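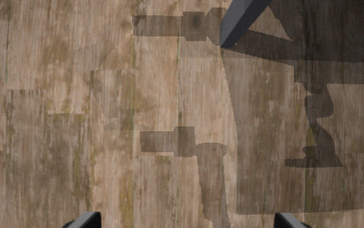
So I finally went back to Gramix on Wednesday night, meaning to play for an hour, and looked up to find it was gone two in the morning. Oops.

For anyone who missed my last post, I'm doing a frost mage with no companions and no fast travel. I'd got to level 80 and was stuck outside Hidenach, where the ice trolls just laugh at frost damage. I had nearly 2120 gold, not enough for the good fire staff (the trader in Basdale wants silly money for it), so I ended up sneaking round the back by the river and hoping for the best.

It worked! Well, on the fourth go.

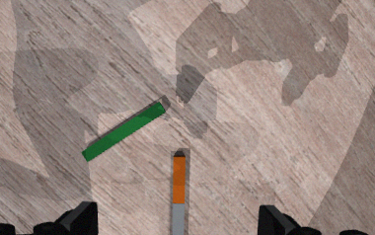 Once you're inside, the loot is much better than I remembered. There's a chest behind the broken stairs with the Mahama ring in it, and that brings your spell cost right down. I'd walked past it on my first playthrough, which stings a bit. Nii Ankrah left a comment telling me to put my points into wards before the boss, so thanks Nii, I'd have been flattened otherwise.

I'm on level 82 now and my magicka still runs out far too quickly in long fights. I keep drinking potions I was saving for later. If anyone knows a decent place to pick blue thistle near Basdale, please tell me, I've stripped the whole hillside and it's taking ages to grow back.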